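Sudlow Household Help
Kitchen and Pantry > Storage

Best way to arrange small canisters on a three-tier rack?

Roya Naseri
Posted December 16, 2023

I have a wooden three-tier rack, the Rellero one with curved sides, and a set of small lidded canisters that go on it. The canisters come in different colors. Most of mine are a dusty blue or a green, and there is one in a pale yellow. They all have the same little ring on the lid and they're all the same shape, so when I'm cooking the color is the only thing that tells me what I'm picking up.

I took the whole set down in June to clean the rack and never settled on a way to put it back. Things go wherever there's a gap. The greens end up on different shelves and I open two or three lids before I find the cumin. The blue ones are the worst. They hold different things and I can't tell one from the other.
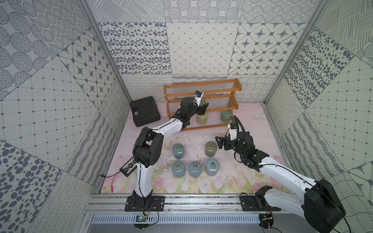
My husband wants everything sorted by color, one color to a shelf. I would like it sorted by what I use most. We cook at different times of day and each of us puts things back our own way, so whatever we choose has to be easy enough that we both stick to it. I don't want big labels on the front. The glaze is the reason I bought them.

The rack stands at the back, against the wall, and I reach over the counter to get to it. I can move it forward if that helps. The shelves are rods with gaps between them, not solid boards, in case that makes a difference. Everything in the canisters is dry: salt, tea, ground spices, dried mint, sugar.

How would you lay this out? And is there any sense in keeping some of them off the rack?

Afshin Mohammadi
Member, 46 posts

I have a very similar rack and went through this. Color by itself doesn't work for long. It looks good on the first day, and then the one you need every morning is on the bottom shelf behind your hand.

What I did was give each shelf a job. Middle shelf is for daily things, because that's where my hand goes without bending or stretching. Bottom shelf is for things I use every week. Top shelf is for what I almost never touch, and I keep it nearly empty so I can lift canisters off the middle shelf without knocking anything. After that I used color to remember positions inside a shelf. Blue on the left, greens to the right of it. On the bottom I put the odd color in the center with a green on either side. If something is out of place you notice it right away, and so does anyone else in the house.

To set it up:

Take everything down and stand it on the counter in front of the rack. Wipe the rods with a damp cloth and dry them. Spice dust collects underneath, where you don't see it.

Put back the weekly canisters first, starting with the bottom shelf. It is awkward to get things onto the bottom once the middle is full.

Fill the middle shelf next. Leave a finger's width between canisters. If they touch, you pull one and drag the next one along with it.

Top shelf last, or leave it empty.

It took me 10 minutes, not counting the cleaning.

Lift them by the body when you're moving them. The ring is for the lid. If the lid is only resting in place and you pick the whole thing up by the ring, you will be sweeping up paprika. I have done this.

For the identical blue ones, put a small paper dot on the underside of the lid and write the name there. It doesn't show from the front. That still means opening it to read it, so the real fix is to keep the two most confusing ones on different shelves.

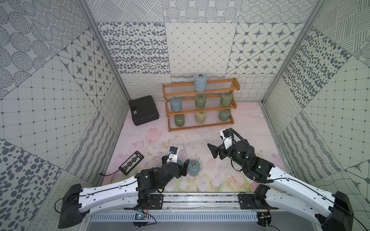 Do the canisters need a liner under them on the rod shelves?

Only if they wobble. Mine have a flat base wider than the gap between the rods and they sit fine bare. A liner also catches crumbs, so you end up cleaning that too. If yours rock when you touch them, a strip of thin cork cut to the depth of the shelf will stop it.

As for keeping some off the rack, I would. Salt and sugar stay on the counter at my place. We use them so often that putting them back on a shelf felt like extra work, and they never got put back anyway.

Piroska Sipos

i just put mine alphabetical. left to right top to bottom. never had a problem

What size are yours? I have the Disdale canisters and they don't fit on the bottom shelf of that rack, the lid hits the rail.

Roya Naseri
Reply to Piroska Sipos

Mine aren't Disdale, they came from a shop called Esfahani near my sister and there's no size printed on them. They fit on every shelf, but on the lower one I have to tip them a little to get the lid past the rail. Alphabetical would mean moving everything each time I buy something new, I think.

Gholamreza Kazemi

I agree with most of what Afshin wrote, though I'd do one thing in a different order. Before you decide on shelves, leave everything on the counter for a couple of days and put a canister on the rack only after you've used it. Whatever is still on the counter at the end is what you don't use. We found old fenugreek that way and threw it out.

Then keep the same number on each shelf you fill. We do three and three, with the top left clear. An even layout is easier to put back correctly than a crowded shelf and a half empty one. My mother-in-law cooks here when she visits and she gets it right without being told. 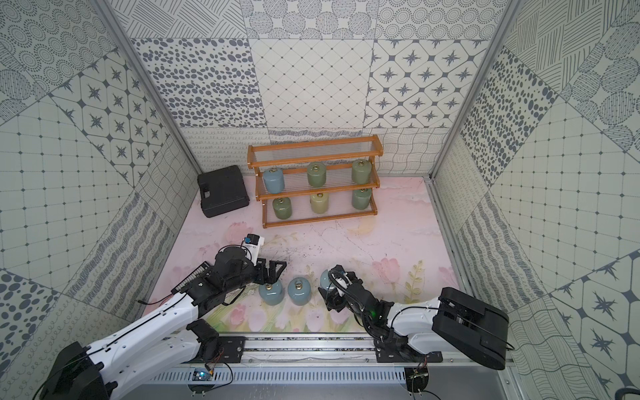

The other thing is where you set them down while you work. Keep a fixed spot in front of the rack for whatever is in use, and don't let them spread out along the counter. We bring down the ones for that meal, stand them together, cook, and put them all back at the end in one go. Put a cloth or a mat under them if your counter is stone. Glazed bases scratch, and they make a noise on it that I can't stand.

I would move the rack forward, too. If you're reaching over other things to get to the bottom shelf, your sleeve is going to catch a lid sooner or later. A hand's width from the wall still leaves room to wipe behind it.

On the color question with your husband: let him have the middle shelf in color order and you choose what goes in each one. You can always pour the cumin into a different canister. Wash it and let it dry overnight first, or it will cake.

Roya Naseri
Reply to Gholamreza Kazemi

Pouring things into different canisters hadn't occurred to me. I was treating the contents as fixed. I'm going to put the daily spices in the greens and leave the blues for tea and sugar, with the salt down on the counter. The mint can have the yellow one. I'll try the paper dots as well.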